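Saturday morning was meant to be for rewiring the lamp in the spare room. Instead I spent it on the shed bench, because I couldn't find the bench. You know how it goes! Every jar of screws I own had migrated there since September, plus the box of Minis parts my brother swears he's coming back for.

So I started with the wiring gear, seeing as I needed it anyway. I chucked two pairs of pliers that had seized up solid and put the good stuff to one side to sort out later.

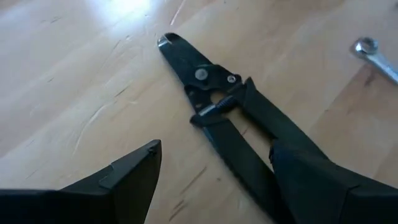 Mostafa Lamrani

My old black stripper and crimper is a definite keeper. The coating has worn away at the tip and there's bare metal showing, which bothers me not at all. I've had fancier ones (a Talada I paid far too much for, and then left at Mum's) but this is the one my hand goes looking for.

The light wood has copped a fair few scratches too. I keep saying I'll sand it back and oil it, and I've even got the 200 grit sitting in the drawer, but then I'd have to be careful with it, wouldn't I?

Next up is the drawer of connectors, all colours and sizes mixed in together. I'm thinking old takeaway containers with masking tape labels. If anyone has a better system, leave me a comment. The lamp is still in bits, by the way.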